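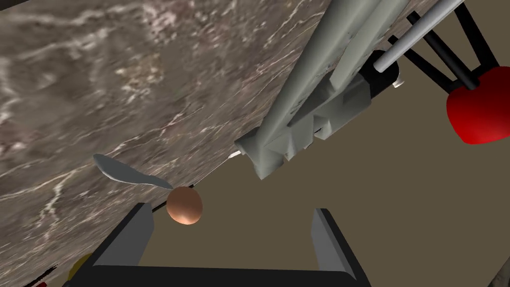

The reviewer at Flenier asked in November whether teaching by remote control saves any time at all over writing the motions out by hand, and wanted a straight answer before the next payment. Fair question. Our answer so far is "maybe, on some tasks."

Progress on the Jurka project, May 31, 2025

The plan was to collect 1,000 remote-controlled demonstrations of small pick-and-place work on a simulated kitchen counter. We have them. I would not read much into that number. When we went back through a sample of 80, too many showed the operator hunting for the right angle, backing off and trying again. A policy trained on that learns to hesitate too.

The spoon and the small ball remain the hardest items. Operators complain that from the wrist view they can't judge how far the fingers are from the ball, and I believe them. Cleteck's position is that more practice will fix this. We gave the operators 2 extra weeks of practice and saw little change, so I have stopped budgeting for it.

Demonstrations by hand, done on the real arm at Ruawai, look cleaner. They are also slow, and whoever guides the arm tends to block the camera. We have not yet compared the two methods on the same task, and until we do, any claim that one is better is a guess, including the one in our proposal.

For the next period we ask to drop the planned second batch and spend the money on that comparison, using 3 tasks and the same operators throughout. Revised budget to follow under separate cover.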